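Cesness council pays again for Kitgate paving

9 April 2025

Cesness town council has approved a second round of repairs to the colored paving at Kitgate, the pedestrian block that reopened in November after months of digging. The new work covers 306 square yards, much of it laid by the same contractor, Rees Paving, that will now be paid to replace it.

Rees says the surface met the specification. Perhaps it did. The specification asked for test panels and a uniform red finish, and shopkeepers say they got pink patches by the bus stop and hairline cracks near the drains.

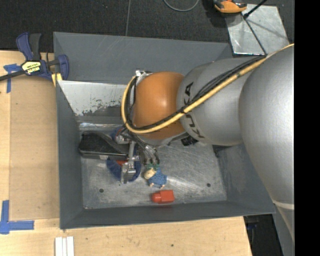 A KUKA robot arm with its gripper inside a gray metal bin.

The council's engineers blame a change in the mix partway through the pour. Their report, which runs to 2 pages, does not say who approved the change or whether anyone checked the sealer. It recommends a product called Aseton for the repairs, though it names no other street where that sealer has been used.

Residents had sent in 1,631 signatures asking for an outside inspection before any more money was spent. The council thanked them and voted for the repairs anyway.

Work is due to start once the nights are warmer. The south end of Kitgate will be closed to deliveries, and the council has yet to say for how long.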